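Returning your tray at the Fudusgate canteen: common questions

Where do I take my tray when I'm done?
To the wooden sorting table by the exit. The gray rack for dishes is on the left and the clear bin for trash is on the right. Set your tray down between them and clear it there.

What if there is still food on my plate?
Tip rice, crumbs and sauce onto the small black tray below the clear bin. Please don't put food in the bin itself.

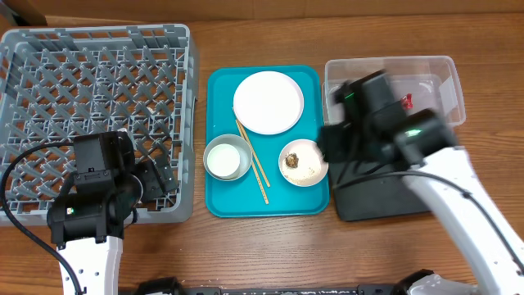
Drinks and soup are handled separately. Pour them into the sink behind the table before you rack the bowl. We serve 700 lunches on a busy day, and liquid in the rack slows down the wash.

Do the dishes have to go in any order?
No. Bowls and cups can lean against the pegs at an angle – just don't stack them. Large plates go toward the back if there is room.

What about chopsticks?
The wooden ones are washed and used again. Leave them on the tray until the dishes are off, then drop them in the cutlery tub at the sink. 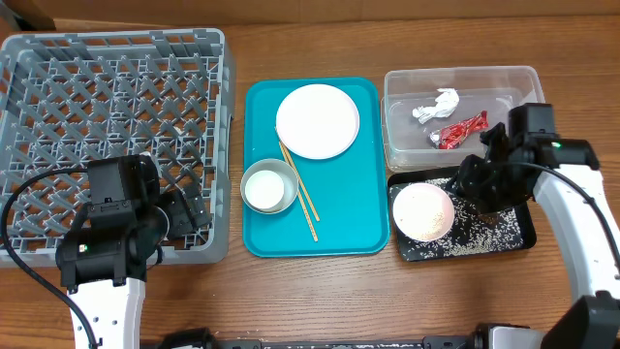
What goes in the clear bin?
Used tissues, candy wrappers and other small packaging. Bottles go back to the counter for the deposit.

Where does the empty tray go?
Leave it on the table. Staff wipe the trays and bring them back to the line.

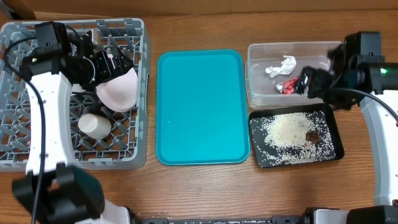 Tray cleared, with a bowl and cup in the rack and leftover rice on the black tray.

I lost something. Who do I ask?
Signe Steinarsdóttir in room 209. Items are kept until the end of May.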